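Home | Guides | Spare parts | Contact | Log in

Brustden Folding Craft Table, Owner's Guide
Section 2: Setting up, levelling and care of the top

Shared 57 times | 2 comments

Please read this section completely before you start. The set-up is not difficult, but some steps must be made in the right order, and it is easier to know this before the table stands on its legs.

2.1 Before you begin

Choose the place where the table will stay. The floor should be hard and flat. A thin carpet is possible, but you will need to repeat the levelling after a few days, when the feet have settled into it.

Keep the table away from a radiator. Strong heat on one side can bend the top a little, and this bend does not always go back.

You will need the key from the small bag, a spirit level and a soft blanket. Two persons are needed for step 5.

CAUTION: Do not lift the table by the edge strip. Hold it always by the steel rail under the top.

2.2 Opening the legs

1. Lay the blanket on the floor and put the table on it with the top facing down.

2. Pull the locking pin of the first leg pair outwards and hold it.

3. Raise the leg pair until it stands straight, then let the pin go. It must click. If you don't hear the click, move the legs slowly backwards and forwards until the pin falls in the hole.

4. Do the same with the second leg pair. Tighten the four side bolts by hand only.

5. With one person at each end, turn the table on its side and then on its feet. Put it down with all feet together.

6. Now tighten the side bolts with the key, a half turn each. Go from corner to opposite corner.

NOTE: If a bolt becomes stiff before the half turn is finished, stop. It is probably sitting crooked in the thread. Take it out and begin again by hand.

CAUTION: Keep fingers away from the folding joint when you raise or lower the legs. Children should not help with this part.

2.3 Levelling

1. Place the spirit level on the middle of the top, first along the long side and then along the short side.

2. Find the lowest corner. Turn its foot to the left to make this corner higher.

3. Check both directions again after each turn. A change at one corner always changes the others a little.

4. When the bubble is in the middle, press with your hand on every corner. If the table rocks, one foot is not touching the floor. Turn this foot down until it touches.

5. Hold the foot still and tighten the lock nut against the leg.

The most common mistake is to forget the lock nut. Without it, the feet turn slowly by themselves when the table is used every day, and after some weeks the table rocks again.

2.4 Using the top

The white top is made for paper work, sewing, model building and similar work. It is hard, but it is not a cutting surface. For knives, please put a cutting mat under your work. For glue and paint, a sheet of old newspaper is enough.
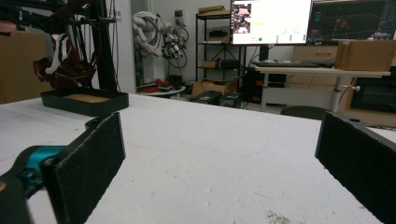 Small scratches from normal use do not make the top weaker. They become a problem only when they are deep enough that your nail stops in them, as water can then go under the surface. Fill such a scratch with the repair paste (part 271) and let it dry for one night.

Do not drag heavy things over the top. Lift them, or put felt under them. Ceramic pots with a rough base are especially bad for this.

CAUTION: Do not sit or stand on the table.

2.5 Cleaning

1. Remove dust and crumbs with a dry brush. If you wipe them directly with a wet cloth, hard grains can scratch the surface.

2. Wipe with a soft cloth, warm water and a little washing-up liquid.

3. For pencil, use a clean white eraser first. What remains will come off with the cloth.

4. For dried glue, lay a warm damp cloth over the place for a few minutes, then push the glue off with a plastic scraper. Do not use metal.

5. Dry the top well, and pay attention to the joint between top and edge strip.

NOTE: Scouring powder makes shiny spots on a matte top. These spots cannot be removed.

2.6 Every February, or once a year

Check the side bolts, the locking pins and the lock nuts. Put one drop of light oil on each folding joint and wipe away what runs out. If the rubber of a foot is cracked, change all the feet on that leg pair together, otherwise the table will not stand level.

Comments (2)

Solange Sampaio
My pin did not click at all on one side. There was paint in the hole. I scraped it out with a matchstick and now it closes properly.

Andor Szekeres
Can the table be levelled on old floor boards? Mine go down towards the window and the foot is nearly at the end of its thread.

Previous: Contents of the box | Next: Folding and storage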